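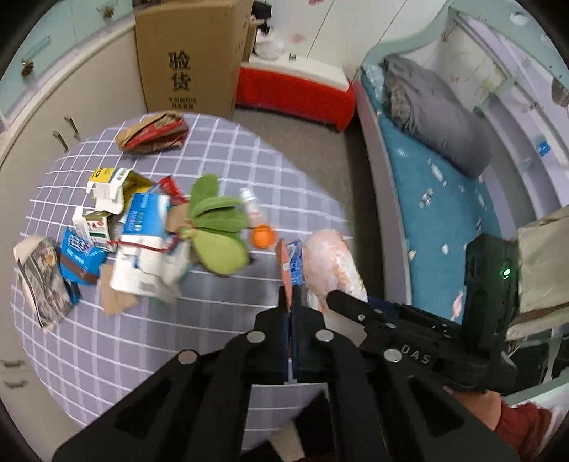 The bedroom table before I sorted it. Grid cloth, packets, and the green leaves in the middle.

The round table in the bedroom was meant to be for reading. I bought it second-hand in January, put the grid cloth on it, and had a clear table for 7 days. After that it became the place where everything from my pockets, my bag and the mail ended up.

I've been slowly working through the flat one surface at a time. The bathroom shelf was first and the top of the fridge was second. The table was third, and I had been putting it off. It isn't big. It's just that everything on it is small, and small things take longer than big ones. You can decide about a chair in a minute. A half-used packet of something takes a lot more thought than it deserves.

My method is dull but it works for me. I set the oven timer for 90 minutes and sort into food, medicine and toiletries, rubbish, and things that live somewhere else. Anything I can't place goes in a shoebox, and the shoebox gets looked at the following weekend. I used to have a fifth pile for maybes, but it was always the biggest one so I dropped it.

Snacks were most of the problem. I buy them at the grocer on the corner near unit 2301, where Delphine Kowalczyk lives, because I'm usually walking past on my way home from her place. The little single-serve packets are cheap and I like trying ones I don't know. I can't read most of the labels, so I go by colour and hope for the best. Some have been very good. One was so hot I had to stand at the sink for a while.

The trouble with single serves is that they don't stack. They slide over each other and off the edge of whatever they're on. I tried standing them up in a Lisura tin, but it was too shallow and they fell forward. Then I tried a Reteck drawer divider, which was the right height, though the slots were too narrow for anything with air in it. In the end I used an old loaf tin from the kitchen. They stand up in a row like files and I can flick through them.
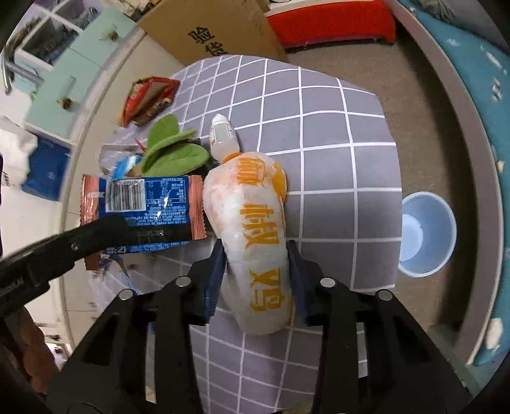
White bag with the orange writing, a blue wrapper, the dropper bottle and the cup over on the right.

Small bottles were the next job. They all go in the top drawer of the bathroom cabinet now, upright, in a mug with no handle. I checked the dates on everything while I was at it and put two in a bag to take back to the chemist. If you do the same, don't tip them down the sink. Our chemist takes old ones over the counter and doesn't ask questions.

I'm keeping the green leaves on the table. I don't need them, but I like a bit of green there and they don't get in the way of a book. The cup went back to the kitchen. I have a bad habit of carrying a drink in and leaving the cup until the next one joins it.

The cardboard box is still on the floor and will be for a bit. I'm filling it with things for the Prarndale op shop, and they only take drop-offs on certain mornings. So far it has a Shboul lamp with no shade, some coat hangers and a pair of boots that never fitted properly.

It took the full timer plus a bit over. I washed the cloth the next day, 25th March, and it dried on the line by lunch. There was a tea stain near the hem that didn't come out, so I've turned that side to the wall.

Next is the hall cupboard. It has the vacuum in it, and the spare doona, and a bag of other bags. I might need more than one go at that.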